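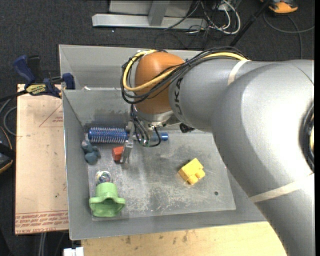 Rok Atanasov wrote back after the first release that a stop log without joint torques was of no use to him, and that "cable fault" covered at least two different things which we had filed under one label. Both points are correct. Release 2 adds the torques and splits the label. Anyone who trained on the old labels should read the section Label changes before comparing results.

Grumis Stop Log, release 2

Contents
543 bin-picking episodes that ended in a stop the operator did not ask for. Episodes that ended normally are not included. For those, use the main Grumis set, which shares the same clock and the same file layout.

Setup
KUKA arm with a metallic gripper with a long flat finger, working over a sheet-metal bin. The bin is held by a bar clamp at its left wall. Cables run along the outside of the forearm and loop around the wrist. The view is fixed and covers the bin floor, the wrist and part of the arm.

Objects are household and toy items of mixed shape: a round hairbrush, toy blocks, a shiny ball, a green flared plastic piece, a lumpy toy figure. The full list is in objects.txt. Objects were swapped between sessions, and the list per session is in the session header.

What went wrong
The set exists on account of one fault. During picks near the bin wall, the wrist turned far enough for the outer cable loop to meet the rim and hang there. The controller read the added load as contact at the finger. The recovery routine then did what it was written to do for finger contact, which was to lift straight up and retry. Lifting put more tension on the loop.

In 11 episodes the retry was repeated until the gripper connector pulled partly out of its socket. The gripper then lost its position signal while still powered. The arm kept moving with the finger in an unknown position until the watchdog timed out. No one was inside the guarded area in any of these episodes. The area could be entered through the side opening without stopping the arm, and this has been recorded as a separate finding (see Safety findings).

The connector fault was first taken for a bad batch of plugs. Gorazd Stan replaced the plug and the fault came back in the next session. Jasmina Perić found the cause by plotting wrist angle against the time of signal loss.

Files
episodes/ one folder per episode
episodes/*/frames/ color frames, no depth
episodes/*/joints.csv position, velocity and torque, 20 Hz
episodes/*/events.csv controller messages with time stamps
labels.csv one line per episode, release 2 labels
labels_old.csv release 1 labels, kept for reference
objects.txt object list
sessions/ session headers

Time stamps are controller time. Frames are stamped on arrival and lag the joint data. The lag is fixed within a session and is given in the session header. It has not been subtracted.

Label changes
Release 1 had a single label, cable_fault. It is replaced by:

cable_snag: the loop is held by the rim, the clamp or an object. The signal is intact. Torque rises at the wrist before the stop.

signal_loss: the gripper stops reporting. Torque may or may not rise first.

An episode can carry both labels. The order of onset is in the column first_event. The other labels (finger_contact, object_jam, overload, unknown) keep their names, but many finger_contact episodes have moved to cable_snag after review. Scores against labels_old.csv should not be reported as scores on this set.

Labeling was done by Teodora Kovačević and Jasmina Perić, working separately from frames and torque together. Disagreements went to Vlasta Doležal. Where she could not decide from the data, the label is unknown. We did not try to reduce the number of unknowns.

Known problems
Torque at the last wrist joint is noisy in the early sessions. A filter setting had been left over from bench tests.
The wrist hides part of the bin for most of each pick. Contact between finger and object is often not visible.
Scratches on the bin floor show up as edges and confuse simple segmentation.
Session 11 has no torque. The logger was started with the old config. The folder is kept so that episode numbering matches release 1.
Some stops were caused by the operator testing the stop button. Those we could identify were removed. A few may remain under unknown.

Safety findings
1. Recovery must not lift on a contact reading alone. The routine now holds position, compares wrist angle with the snag range and asks for the operator if the angle falls inside it.
2. Loss of gripper signal now stops the arm at once. The watchdog stays as a second line.
3. The side opening has been fitted with an interlocked gate, supplied by Adex. All work with the arm powered was suspended until it passed its check on 3 August 2026.
4. The cable route is unchanged in this data. A shorter route is planned for December and will be logged as a new setup, with its own card.

Intended use
Stop classification, early warning of snags, checks of recovery logic. The set has no matched normal episodes, so it cannot give a false alarm rate. It should not be used to estimate how often such stops occur on other cells. Picks near the wall were repeated on purpose once the fault was known.

Contact
Send corrections to the Herar data desk, with the episode number and the column in question. Label disputes are answered by Vlasta Doležal. Requests for the raw controller archives go to Gorazd Stan, and the archives for the early sessions are incomplete.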